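Gonelach Room Helper: Set-Up Guide for Residence Teams
Section 4: Practice Rooms and Your First Shared Shift

Welcome to the fun part! By now the Helper is registered and your team has logins. In this section you build its task list in a practice room (a simulated bedroom that runs on any office computer) and work out who does what once the robot joins the shift. Set aside an afternoon and bring in the people who do room rounds now. They know things no default setting ever will.

Before you start

You need the Suvora planner, version 29 or later, and a supervisor login. The practice room works without a robot attached.

Setting up the practice room

1. Open Suvora and choose Practice, then Bedroom. Wait until the loading bar reaches 100 before you click anything.

2. Pick a starting layout. For tidying practice we love the ones with a stray item on a bed, such as the screwdriver on the light blue sheet in this bunk bed room.

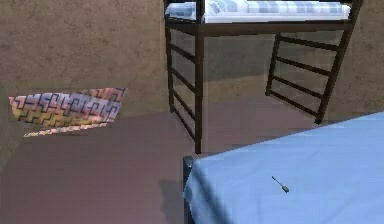
Khoury, on our user board, wanted to know whether room staff would end up spending their shift putting tools back for a robot. Fair thing to ask! Anything the Helper can't match to a home goes on the Ask list, and one person clears that list at a time you choose together. Put that time on the shift plan so it counts as work, with minutes set aside for it.

3. Click the item and choose a rule: Return, Leave, or Ask. Set tools to Ask until your team has agreed where they belong.

4. Press Run and watch the whole pass. If you would have done something differently, press Pause and type a note in your own words. Notes stay attached to the task, so the next shift can read them too.

Caution: A rule tested in practice is still untested in your building. Keep a staff member in the room for the first 14 live passes.

Note: Rugs count as floor by default. If yours slide or curl, mark them as Keep Off under Surfaces.

Dividing the work

5. Open Shift View. Every task starts out in the Staff column. Drag over only the ones your team wants to hand off. Most teams begin with floor pickup and are very glad to be done with all that bending!

6. Leave resident requests, anything breakable, and the final room check with Staff. These can be moved later, but only with two supervisor logins.

7. Try the same rules in a room with more furniture. A table with chairs on every side makes a good second test, and you can set a separate rule for things left on the tabletop, a mug for instance.
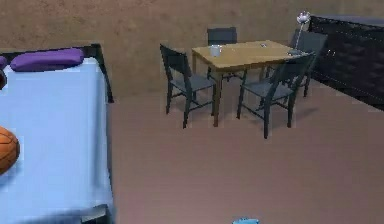 8. Save the plan under a name everyone will recognize and print a copy for the break room. Pencil edits are welcome; type them in at the end of the week.

What changes on the floor

Expect the order of the round to shift. With pickup handed off, beds and supplies usually come first, and the final check takes longer than it used to because people look more closely. Leave that extra time in. The Claren residence kept its old timings through June, then rebuilt them from the staff's own notes, and the new round has a proper break in the middle of it.

Anyone on shift can stop the Helper with the red button or by saying "Helper, stop." No supervisor login is needed, and the stop log records the room and the time, never the person.

Caution: Do not use pass times from the practice room to set staff hours. Simulated rooms have no doorbells, phone calls or residents who want to chat.

If the Ask list keeps growing, go back to step 3 and add homes for the items that turn up most. Restart the planner after saving so the new rules load.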